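Speaker notes: running a clothing repair evening in a small town

Guido Rizzi, January
6 min read

Slide 1. Title only. Say hello, say where I'm from. I started the repair evenings in Turkness after the alterations shop closed. I'm not a trained tailor. I learned on my aunt's machine and still do most things by hand.

Slide 2. The numbers. In our first year we took in 339 items and sent 232 home mended. The rest were either beyond saving or the owner never came back. Don't apologise for the gap. Someone will ask about it, and the answer is that a lot of the failures were zips on cheap coats, where the tape had come away from the shell all the way down.

Slide 3. Space and kit. We use the back half of the old Gromberg showroom. Two domestic machines, one overlocker on loan, an iron, good lamps. Spend the money on lamps first. Most mistakes in the early months were dark thread on dark cloth after six in the evening.

Mention the power sockets. We tripped the supply twice with the iron and the kettle on together. Kettle now lives in the corridor.

Slide 4. Sorting at the door. Every item gets a paper tag with a name, a phone number and the fault in the owner's own words. Then one of us decides: do it tonight, keep it for a fortnight, or hand it back. Be quick about handing back. People mind it less at the door than after two hours on a chair.

Slide 5. Fabrics. Leave this one up while talking through needles. 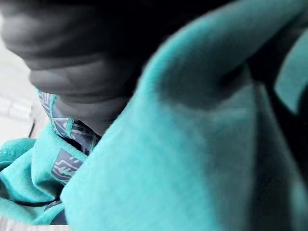
Turquoise cloth with a soft, brushed look in the first, dark grey sleeve fabric in the second.
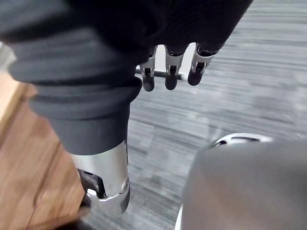

Needles, then. Universal 80 for shirts and sheets, ballpoint for anything knitted, a 100 for denim. Change the needle after every evening. They cost very little and a blunt one will snag a jersey in the first inch. Hold up the snagged sample and pass it along the front row.

Fleece: longer stitch, light pressure on the foot, no hot iron. Pile hides a clumsy seam, so it's a good first job for a beginner. Worn elbows on knitwear: darn if the hole is smaller than a coin, patch if it's bigger. Ask the owner if they want the patch to show. More say yes than I expected.

Slide 6. Charging. We ask for a donation and suggest a figure on a card by the door. With no figure, people either gave far too much or walked past the tin embarrassed. Thread, needles and elastic are covered by it. Rent isn't. Rent comes from the Dijkstra fund, and that runs until next spring. Say plainly that I don't know what happens after that.

Slide 7. Teaching. We tried full lessons and dropped them. What works is sitting the owner next to the mender and having them do the last third of the job. Buttons they do entirely. Pridovico's group does the same with bicycles and we copied it from them.

If short of time, skip slide 8 (insurance) and go to questions. The policy wording is in the handout, page two.

Likely questions: leather (no), wedding dresses (no, and say it kindly), curtains (only hems), whether we wash things first (the owner does, and we send dirty items home).

Leave 60 handouts by the door. Collect the jersey sample before leaving.

Last updated: January, after the Turkness run-through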